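From: Casimiro Alcaraz
To: Lerkutville Crochet and Knit list
Date: 2023-09-21
Subject: Re: Edgings that lie flat (and the Teltach shell question)

Fiachra Hennessy wrote:

> I have now ripped out the edging on my blanket three times and I'm ready to
> throw the whole thing in the Pundell. It's a plain double crochet body,
> worsted cotton, and I'm putting the Teltach shell around it from the old
> leaflet. Along the top and bottom it's fine. Down the sides it goes wavy
> like lasagna, and at the corners it cups up and won't lie down no matter
> how I pin it. Leaflet says "work evenly" along the row ends, which is no
> help to me at all. What is evenly? Also is there any point in blocking
> cotton or am I fooling myself?
>
> Ita Fahy told me to go down a hook size. I did. It cupped worse.

Fiachra, please don't drown it! I love this question, and I've been wanting an excuse to write about edgings since the spring, so get yourself a coffee.

You have two separate problems, and going down a hook fixed one of them a little and made the other one worse. Wavy sides mean too many stitches along the row ends. Cupped corners mean too few stitches at the turn. A smaller hook pulls everything in, so your lasagna calmed down (I bet it did, a bit?) and your corners got even tighter. Ita's advice is good advice for a border that ruffles all the way around. Yours doesn't.

So, the row ends. "Work evenly" drives me up the wall too. What the person who wrote that leaflet was doing, I'm pretty sure, was two stitches into the side of every double crochet row, which is the usual thing people are taught. It works in wool for a lot of us. In cotton it gives me a wave nearly every time, because my doubles come out short and squat. What I do now is two in one row end, one in the next, two, one, all the way down, and then I lay it on the floor and look at it. If it pulls in, I sneak an extra one in every so often. If it still waves, I take some out. You have to try it on your own piece, your doubles might be taller than mine.

The big thing – and I can't say this loudly enough – is to do a plain row of single crochet all the way around first, before any shells. All your fiddling happens in that row. It's quick to rip and quick to redo, and once it lies flat you can put nearly anything on top of it. I used to skip it to save yarn. I have a shawl in the closet that shows exactly how well that went.

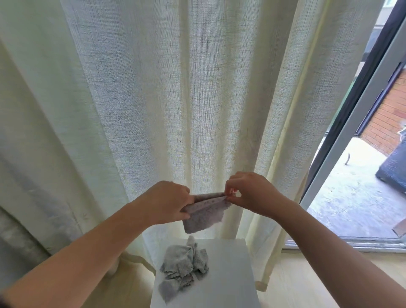

Now the Teltach shell itself. The leaflet has you skip two, work five doubles in the next stitch, skip two, then a single to anchor it, so each shell eats six stitches of your foundation row. In wool those five doubles squash together nicely. In cotton they shove each other around, and once you fold the thing over, the way you would any small cloth, pinching one side and bringing the top corner across, a crowded scalloped edge gets thick along the fold and never quite settles. Four doubles per shell is plenty for cotton. It's a slightly shallower curve and I honestly like it better. Keep the same skips. If you want it shallower again, make the first and last stitch of each shell a half double, which gives you a soft little wave with no points at all. Great on dishcloths!

Corners. In the plain row, put three singles in each corner stitch. Some people do two and some do five, but start with three. Then count each side between the corner stitches and make it come out to a multiple of six, plus one. Fudge it in the plain row, one stitch here or there, well away from the corners where it won't show. When you get to the corner with the shells, center one right on the middle stitch of the three and make that one bigger than the others. If your side shells have four doubles, make the corner shell seven. If you stay with five, go to nine. That bigger fan is what lets the edging get around the turn. The leaflet gives the corner the same number as everywhere else, and I have never once gotten that to lie down. Teresa Cronin says hers does, but Teresa crochets so loosely you could strain peas through it (hi Teresa).

Hook size: go back to the one you used for the body. If your hands tighten up on edgings the way mine do, even go up half a size for the final shell round only.

On blocking cotton: yes, there's a point, but it won't save a bad count. Cotton doesn't have the spring that wool does. It'll hold a shape you give it while it's damp, and then the next wash will loosen it right back to whatever the stitches want to do. I soak mine, roll it in a towel, spread it on the mats and pat it out with my hands. I only pin the tips of the scallops, one pin each, and I leave it alone overnight. For something that's going to be washed every week I don't bother with the pins. I just pull the edges out with my fingers while it's still damp and lay it over the rack.

Two smaller things while I'm going on and on.

Yarn amounts. People always run short on edgings. Before you start the shells, weigh what's left of the ball, work a handful of them, and weigh it again. Then you know what a handful costs you and can work out the rest. My last baby blanket came to 14 shells across each short end and 19 down each long side, before corners, and I finished with a tail barely long enough to weave in. Very exciting evening at my house!

Joining the round. If your seam shows where the last shell meets the first, try starting in the middle of a side instead of at a corner, and cut the yarn and sew the join with a needle so it fakes the top of a stitch. Samer Kanaan showed me that one at the Scanlon swap and I've done it on everything since. Samer, if you still have your drawing of it, could you send it to the list? I've tried to write it out twice and I just end up waving my needle at the screen.

Fiachra, if you bring the blanket to the October meeting I'd be very happy to sit down with you and do one side together. Bring the leaflet as well – my copy is missing the back page and I'd like to see if there was ever a filet version. And don't rip the top and bottom until we've looked at them. If they're flat, leave them be and match your sides to them.

Has anyone tried the four-double version in linen? I've got two cones of it and big plans.

Casimiro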